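Nisero Homewares: Social Media Program
Progress report for the second period
Prepared by Kelly Portela for Pauline Bramwell, Kaufmann Fund
August 28, 2020

1. Status

Work is on schedule except for the comment policy, which is four weeks behind. Spending is within the approved amount. No change to the grant terms is requested in this report.

2. Background

The grant pays for moving Nisero's customer contact and promotion from print to social channels. Nisero sells small home goods from two shops, Clirkby and Drillby. Before February each shop ran its own page, with separate logins, different opening hours listed and no record of who had answered which message. The first report covered the merging of the two pages. This one covers regular posting, reply times and the first paid posts.

3. Page and followers

The merged page had 2281 followers at the close of the period. The two old pages together had more, but many people followed both and were counted twice. We do not have a reliable figure for the overlap and have stopped trying to estimate it. Future reports will use the merged page only.

The old Drillby page still shows up in search. Nayara Paiva filed a second removal request after the first was closed without a reply. Until it is gone, messages sent there are forwarded by hand each morning.

4. Posting

Posts are planned two weeks ahead in a shared sheet. The sheet has columns for shop, product line, picture, text, link and approval. Osvaldo Araújo approves all posts that mention price. Other posts can go out with one check by a second person.

A total of 82 posts went out in the period. Posts showing a single item did better than posts showing a full shelf, measured by clicks to the shop site. Posts about opening hours had few clicks but drew the most questions, mainly on holiday closing. Opening hours are now pinned at the top of the page and the questions have dropped.

Two posts were taken down. One linked to a product that had sold out at both shops. The other gave the Clirkby phone number with two digits swapped. The sheet now has a box for "link and number tested," and a post cannot be marked ready until it is filled in.

5. Messages and replies

The page received 991 direct messages. The target is a first reply within one working day. Clirkby met it throughout. Drillby missed it during the stock count, when the person assigned to the inbox was moved to the warehouse and no cover was set. Zuleica Brito now keeps the inbox rota for both shops, with a named backup for each shift.

Most messages ask whether an item is in stock. Saved replies cover delivery, returns and opening hours. We tested a saved reply for stock questions and withdrew it, as customers read it as a confirmation that the item was being held for them.

6. Paid posts

Paid posts began in the second half of the period with a limit of $200 per campaign. Three campaigns were run. The first was aimed at too wide an area and brought clicks from people outside the delivery zone. The second and third were limited to the zone and cost less per click. The sample is too small to say which product lines are worth promoting, and we ask that no target be set on this until the next report.

7. Open items

The comment policy is in draft. The unsettled point is when a complaint may be hidden and when it must stay visible with a reply. Osvaldo has asked for a written rule with no case-by-case exceptions. Kelly and Zuleica will send a new draft to both shop managers.

Page access for two former employees was removed late. Access will be checked on the first working day of each month, and the result noted in the shared sheet.

Next report: figures for reply times by shop, results of the fourth and fifth campaigns, and the final comment policy.

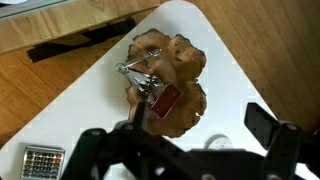 Figure 1. Slice of burl wood on a white tabletop.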